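Opinion > Robotics > Teaching by Demonstration

Driving is a demonstration too

4 September 2026
By Huiling Wei

Most of the argument over how to teach a robot by hand concerns arms. Whether the operator should hold the wrist directly, or steer from a leader device across the room, has been debated at length, and the people who build manipulation sets now write careful protocols for it. Mobile robots get much less of this attention. An operator is handed a controller, told to drive the route, and the log is filed as a demonstration.

I think this is a mistake, and a fairly expensive one.

In August our group at Virketti reviewed 92 teleoperated drives along park and campus paths. Jiahui Zhong and I scored each for what the policy could learn from it. We rejected 25. Only a few of those contained a driving error. The rest were smooth, on the pavement from start to finish, and useless, as the operator had been steering from information the robot did not record.

What the operator sees

A person walking behind the machine sees the whole path, the slope of the verge and the cyclist coming from behind. The policy gets the onboard view. When the operator slows for something outside that view, the log shows a speed change with no cause. Train on enough of these and the robot learns to slow down at random.

The remedy is old and unpopular. The operator should drive from the robot's own video and nothing else, seated where the route can't be seen. Xuelian Hao, who trains our operators, objects that this makes them slower and more hesitant. She is right about both. I would still take the hesitation, which at least corresponds to something in the input.

Latency belongs in the same discussion. The Lerenier link we use logs command time and video time separately, and a surprising number of tools merge them. A correction stamped too early teaches the policy to turn before the bend.

Night routes

Night is where the gap between operator and robot is widest. An experienced driver who has covered a route 16 times in daylight will take its bends from memory. The video may show bright pavement close in, a few lights farther off, and little in between to say where the path goes. The commands will look confident anyway. My position is that a driver's first night run on a route should be the one that is kept, and that familiar drivers should be rotated off.

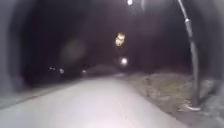 What to record instead

Shengli Luo has argued for volume: collect 1,000 drives, let the bad ones average out. That works when errors are independent. Errors from hidden information are not - every operator who knows the bend cuts it in the same place.

I would rather see smaller sets with three extra fields: what the operator could see, how often they had driven the route, and where they took over from the policy. The last is the most valuable. A takeover marks a state the robot reached by itself and could not handle, and a clean drive seldom visits such states at all.

None of this needs new hardware. It needs the drive treated with the same suspicion we already apply to a grasp.

Contact: Opinion desk | © 2026 Trakus | Back to top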